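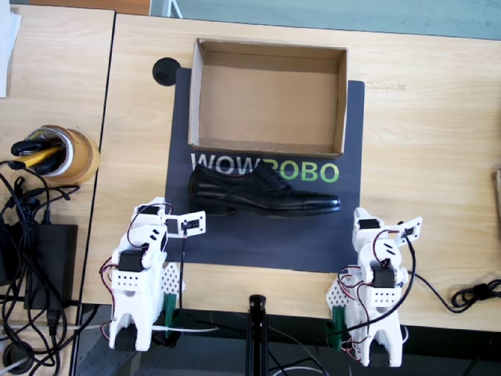

Posting men's shoes without the original box - what size carton and how do you pack them?

I have a few pairs of smart shoes to sell and the boxes they came in went to the tip when we moved. I've bought plain cardboard ones to replace them. The first pair to go are black leather lace-ups with a toe cap, and they have a decent shine on them, so I don't want them turning up scuffed. The box I'm using is open at the top with no lid, so it will have to go inside something else or be wrapped.

What I can't settle is how the shoes should lie. If I put them both flat on their soles they take up the whole width and the uppers press on each other. If I put them on their sides the heel of one digs into the toe of the other. I have seen people stand them on the heel but that looks wrong to me.

Also:

Do I need shoe trees or is paper enough?

Is a second outer box worth it? It puts the parcel into the next price band with the courier I normally use (Hollmont).

Is bubble wrap all right directly on polished leather? My brother-in-law says it leaves marks.

The shoes are Prokopenko, size 9, worn to two weddings and one interview. I am hoping for 89 pounds for them so I would like to do it properly. I have looked at the Hollmont packing page and it only talks about glass and electricals.

Asked by Bienvenido Sison, June 17, 2026
Viewed 222 times

3 answers

Answer 1 (marked as helpful)

I sold shoes out of a spare room for four years, mostly men's, and sent out more than 500 pairs. I had three complaints about damage and two of those were the same buyer.

Lay them on their sides, soles facing outwards to the long walls of the box, heel to toe. So one shoe points left and the other points right. The uppers are then in the middle facing each other, and you put a folded sheet of tissue or plain paper between them. If the heel is digging into the other toe, the box is too short or you have them sole to upper. Swap one round and try again.

Before that, stuff each shoe. Plain paper, crumpled, pushed right down into the toe and then more behind it until the vamp feels firm when you press it. Don't use newspaper on anything with a pale lining, the ink comes off. You don't need shoe trees. They add weight and the buyer will think they are included, then you have an argument about it.
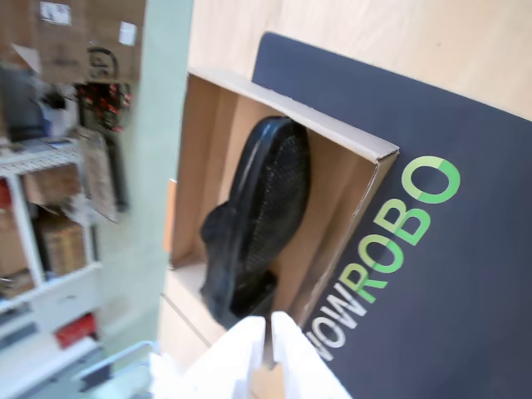 Standing them on the heel is only any good for checking the fit, or in a tall narrow box made for boots. In an ordinary shoe box all the weight goes on to the back edge of the heel, and once the parcel is turned over in the van the toe gets it instead. They also need more height than the box has, so you end up forcing whatever goes over the top.

Wrap each shoe separately. One sheet of tissue is enough, tucked in at the heel. Tuck the laces inside the shoe first. Metal lace ends can scratch polish if they are left loose, and a buyer will notice a scratch across the toe cap before anything else.

On the bubble wrap, your brother-in-law is right. On high shine leather the bubbles can leave a pattern of rings if it gets warm. Tissue first, then bubble wrap over the tissue if you must. I stopped bothering with bubble wrap for shoes altogether and used it for heels on ladies' evening shoes only.

Outer box: with no lid you need something. What I did was cut a piece of card to the size of the opening, lay it on top of the shoes, and then wrap the whole box in brown paper, two layers, with tape along every edge. 200 gsm card is stiff enough for the lid piece, or cut up another carton. That kept it in the smaller band. For a pair at the price you want, though, I would pay the extra and double box it. A loose piece of card is fine until somebody puts a heavy parcel on it.

If you do double box, fill the gap between the two boxes as well. The inner one should not slide when you shake it. Use the same crumpled paper, packed tight at the corners.

Take photos of the shoes before you wrap them, soles included, and one of them in the box. I had one dispute in December where the buyer said the soles were worn through, and the photo of the soles ended it in a day.

Antonina Palamarchuk

Comment from Bienvenido Sison: Thank you, this is very clear. I had them sole to upper, so that was the trouble with the heel. They go in properly now with a bit of room at one end. Do I fill that end or leave it?

Comment from Antonina Palamarchuk: Fill it. Two balls of paper.

Answer 2

just use a mailing bag. I have sent loads of trainers in the grey ones and never had one come back

Comment from Antonina Palamarchuk: Trainers will take it. Leather with a polished toe cap will be creased by the time it gets there.

Comment: fair enough, never sold posh ones

Answer 3

I agree with most of the first answer but I would not rule out shoe trees. If they are cheap plastic ones it doesn't matter if the buyer keeps them, and they hold the shape better than paper in a shoe that has already been worn. Vodwood do a light pair that fold flat. You can always say in the listing that they are included.

Two other things. Give the shoes a wipe and leave them overnight before you pack them. If there is fresh polish on them it will stick to the tissue and you will get dull patches. I did this with a pair of brown brogues and had to ask for them back.

And put a slip of paper inside the box with the buyer's address on it, under the tissue. If the label comes off the outside the depot can still see where it was going. The Rellcombe depot opened one of mine for that reason and it got there two days late, but it did get there.

As for which box, measure the shoe from heel to toe along the outside of the sole and add a couple of centimetres. The sizes printed on packs of cartons are sometimes the outside measurement and sometimes the inside, and it makes a difference when it is that close.

Comment from Bienvenido Sison: I didn't think of the polish. They were done this morning so I will leave them until tomorrow - the buyer isn't in a hurry.

This question is closed to new answers.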